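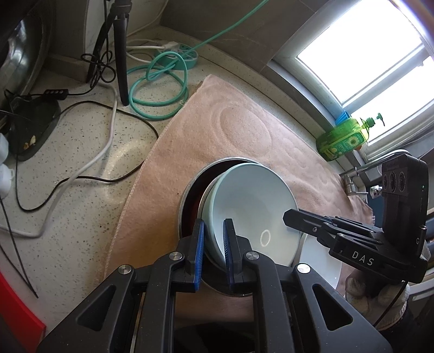
Villonach Mixed Bowl and Plate Set

Item no. 424
Supplied by Nomitz Tableware

The Villonach set combines glazed tableware with metal mixing bowls for kitchens where preparation and serving share one counter. Pieces are sold together or singly. Replacement pieces are kept in stock at the Droslow warehouse.

Glazed bowl
Glossy interior, thick rim, pale blue-green coloring. The rim is meant to be gripped with one hand while the bowl is lifted out of a larger vessel. Small differences in rim shade between pieces are normal and are not accepted as a defect.

Metal bowls
Round, with a narrow rim. The smaller sizes nest in the larger ones, and the glazed bowl can be set on top of the stack. Wipe the rims before nesting. Do not force a bowl that sits at an angle; lift it, turn it, and set it down again.

Rimmed soup plate
White, with a deep well and a wide rim printed with pink flowers, leaves and thin stems. The well holds soup or a sauced dish. The print is under the glaze and does not wear off in ordinary washing.

Storage
Put a towel or felt cloth under the pieces when sorting or stacking on a hard counter. Glazed pieces should not be dragged across each other. Stack no more than 4 soup plates.

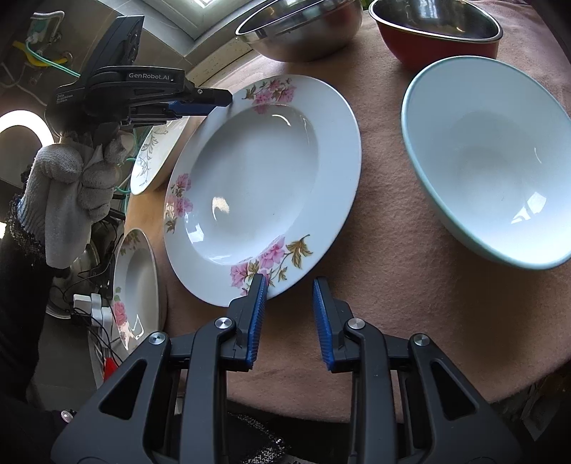

Can the soup plate and the glazed bowl go in a hot oven?
Only the glazed bowl is rated for oven use, up to 200 °C. The soup plate is for serving and should be warmed with hot water.

Cleaning
All pieces are dishwasher safe. Leave space between glazed rims in the rack. Dry metal bowls at once to prevent water spots. Steel wool will dull a polished interior and scratch the glaze.

Ordering
Single pieces ship in 2 working days. For trade orders, contact Rainer Vogler. Questions on glaze and replacement patterns go to Shaohua Guo at the Qin workshop. Give the item number and the piece name with each request.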